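# Budget for a first arm – sim first, or buy first? 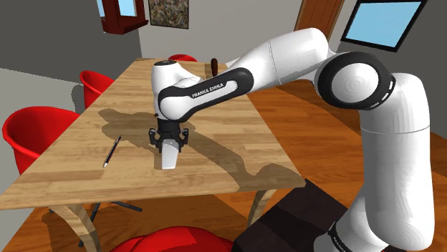 *Sim setup: Franka arm at the white block, pen to the left on the table.*

We have room for one arm and a finance office that sighs audibly. Do I buy the full cell in May, or spend a few months in sim and order later? The Gilto quote lists 12 line items and I understand four of them.

**Vaughn Boateng** (accepted)

Sim first. Write down the parts you'll handle and how far the arm has to reach, then take that to Gilto and Raritz both. Keep 40 percent of the budget for everything that isn't the arm – mount, guarding, fingers, training. Our spare fingers were $394 a set and we went through them like pencils.

**hinojosa_41**

Just buy it. You'll learn more in a week.

**drorkero**

What Vaughn said, but measure your doorway. Ours came on a pallet and spent May in the hall.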